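3.2 Racks and tube storage

Before the survey each bench in the Caltness teaching lab kept its own tubes, in whatever rack was to hand. Wire racks, wooden blocks, a few beakers with tubes standing loose in them. Breakages were logged on paper by the technicians and the log for the first half of the year is patchy, so the baseline below should be read with some care. We took the stock list at the start of July as the starting point: 1,837 glass tubes, of which 1,047 were fit for use once chipped and clouded ones had been taken out. The rest went to glass waste.

All benches were then moved to plastic racks. Two patterns were tried, the Hovland (plain holes, hard edge) and the Jikine (holes with flexible tabs that press on the glass). The second was prefered by nearly everyone who filled in the sheet. Main reason given – tubes of slightly different widths will stand in the same rack. With the plain-hole rack the thinner tubes lean, and students tend to lay them flat on the bench instead, where they roll.

A rack with tabbed holes is shown in Figure 3. The lower tier matters for cleaning, as drips run through to the bench and can be wiped up, and the rack itself can be rinsed from either side. Colour was chosen per bench. Orange was kept for clean glass only, no samples, no stoppers. 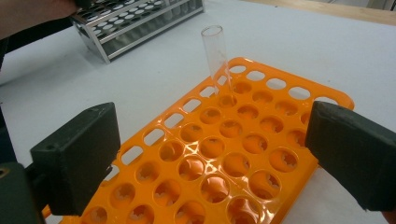 Figure 3. Orange rack with tabbed holes, holding a single empty glass tube. Oblong slots run along two sides.

Tubes are put in from the far row first and the rack filled towards the user. This was not in the first version of the bench sheet. It was added after M. Björklund noticed that people reaching over a half-full rack caught the near tubes with their sleeves. Small thing but it comes up again and again in the comments. Tubes go in open end up, pushed down until the rounded end is held, then let go. No twisting. A twist seems to do no harm to the glass but it wears the tabs, and a worn tab can't be replaced on its own.

How straight a tube stands was scored by eye on a three-point scale (upright, slight lean, clear lean). A slight lean was accepted throughout. It is common in tabbed racks where the tabs on one side are stiffer, and did not in our view make a knock more likely. Clear lean meant the tube was taken out and put in again. If it leaned a second time the hole was marked with tape and left out of use.

Some problems. The glossy plastic throws a strong glare under the ceiling lights, and two students said they found it hard to see wether a hole was taken when the tube was clear and empty. We have not tested a matt rack. The Pleltenholm group (S. Sundqvist, pers. comm.) use a dark rack on a white bench for the same reason and report no trouble, though theirs is a smaller room with lamps at bench height.

Racks are stored empty, stacked no more than 3 high. Breakage counts by bench follow in 3.3.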